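About Breden
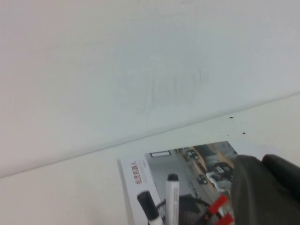

A printed sheet on one of our tables.

By Shona Nepia
2026-09-02

Most language schools will tell you that you can be fluent in a few months. We don't believe it, and we have stopped being polite about it. Breden teaches evening and weekend classes in Italian, Polish and Swahili to adults, and a beginner who comes to us twice a week should expect to order a meal and get lost in the reply by December. Fluency takes years. Some people never get there and have a good time anyway.

The school was started by Czesław Głowacki and Atieno Owino, who had both taught at larger places and had both been handed the same sort of glossy course pack. Czesław's had a chapter on hiring a yacht. They wanted to teach from plain handouts, written by whoever was taking the class, and thrown out when they didn't work. We still do it that way. The handouts are sometimes ugly and there are spelling mistakes in the English.

There are 5 of us now. Czesław takes Polish at all levels. Atieno and Tumaini Barasa share the Swahili, and disagree about how early to bring in the noun classes (Atieno says week one, Tumaini would leave them a month). Kwesi Essien teaches Italian and runs Ostiretti, the Saturday reading group, which is working through a very long novel at a very slow pace. I answer the phone, set the timetable and edit this page.

What we don't do

We don't use an app. We tried one called Hemar with two classes and people became good at Hemar. If you like that kind of thing at home, carry on - it won't hurt you.

We don't talk about learning styles. The evidence for them looked thin when we read it and we have seen nothing since to change our minds.

We don't give out certificates of our own. A piece of paper with our name on it would mean very little to an employer, and we would rather say so before you pay. If you need a recognised exam, we can help you prepare and tell you where to sit it.

Fees and classes

A term costs the same for every language and every level. Classes are capped at 12 and we don't squeeze in a thirteenth. If fewer than 4 people sign up, we cancel and refund the lot. You can come to one lesson before deciding, and we won't ring you afterwards.

We are often asked whether 65 is too old to begin. Kwesi's best reader started later than that. We can't promise you will do as well, but age is a poor guide either way and homework is a better one.

Shared 2 times · 4 comments

Contact: ask for Shona at the Breden office, Mabula House, first floor | © Breden Language School | Back to top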